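Okay, the Starwood show. I got in at the back by the bar just as Skerkon walked out, and they opened with "Marciniak," which they have not played live since the first tour. I yelled so loud the guy in front of me moved over.

The new drummer is great. She hits hard, she doesn't rush the slow ones, and she sang the high part on "Coal Stairs" that we've all been missing (you know the one). They did 2 songs from the record coming out in March, both heavier than I expected, and the second had a long, droning middle section that I could have listened to for an hour.
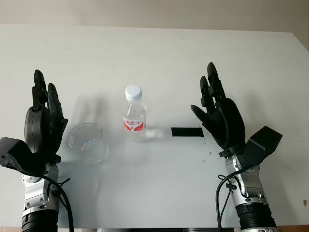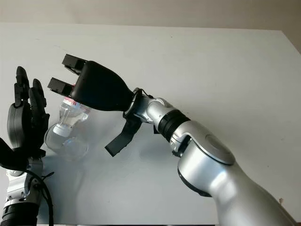 Shoshana Greenberg told the crowd the album was tracked in 4 days up in Gorkthorpe, with everybody in the same room and hardly any overdubs. She also said the first vinyl pressing is 3,000 copies, so if you want one, get on their mailing list now! I slept on the last one and paid way too much for a used copy with a split sleeve.

My only gripe is the vocals, which were buried for the first few songs. Somebody fixed it by "Paper Horse" and from there it sounded huge. The encore was just Shoshana and a guitar, then the whole band crashing back in for the last chorus. My ears are still ringing and I'm typing this in my coat.

More dates are coming, and I'll put them in the next issue as soon as I have them.

Recent items
Skerkon add a second guitarist
Your favorite live albums, part 2
Starwood changes its door times
Tape trades and wants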